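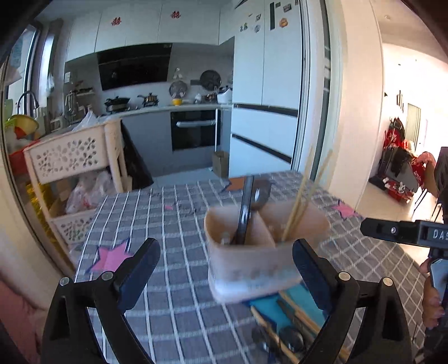
Lenka Vaněk
Utensil storage, continued from the cutlery drawer thread. The drawer is finished. Chopsticks and long-handled tools are now going upright, on the table first, then back to the counter by the sink.

Lenka Vaněk
General rule I work to: the holder should be between a third and half the length of the tool. Shorter and the thing tips when you pull a spatula out at an angle. Taller and you end up fishing for the short pieces.

Lenka Vaněk
Two compartments are enough for a small kitchen. One for cooking tools, one for chopsticks. Spatulas and ladles go in head up, handle down. The heads collide if you put more than a few in together, so the ladle may end up on a hook.

Lenka Vaněk
Chopsticks are the awkward item. Plain wooden ones vary by a few millimetres between packs, and a pair that doesn't match is irritating to use. Lay them flat on the cloth, butt the thick ends against a ruler, then pair by length before anything goes in the holder.
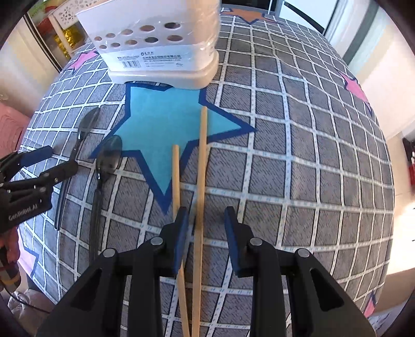 Nondow
I gave up on pairing and put a turn of cotton thread round each set. Does yours drain properly? Mine had a solid base and the tips went grey within a month.

Lenka Vaněk
@Nondow Thread holds water, so I would leave it off. On drainage: a perforated front lets air in but does little for the base. Check for holes underneath as well. If there are none, dry everything fully on the rack before it goes in. Wood that stands in 2 mm of water will discolour at the tip whatever the front panel looks like.

Lenka Vaněk
Tips up or tips down is a matter of taste. I store tips up, 10 mm clear of anything on the wall.

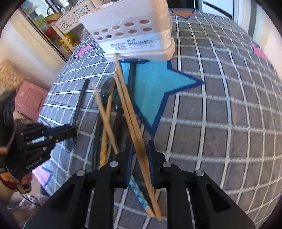
Posted by Lenka Vaněk, Isingate, December

Patterned and plain are being sorted separately. Printed chopsticks get washed by hand in this house. The plain wooden ones are for everyday use and get replaced when the ends roughen.

Lenka Vaněk
Product labels: warm them with a hairdryer on low, peel slowly from one corner, then remove the residue with cooking oil and a cloth. Wash afterwards. Avoid solvent on soft plastic, it leaves a cloudy patch.

Lenka Vaněk
Remaining: the long black cooking chopsticks, which may be too tall for the shelf above the counter. I will measure the clearance tonight and post the number.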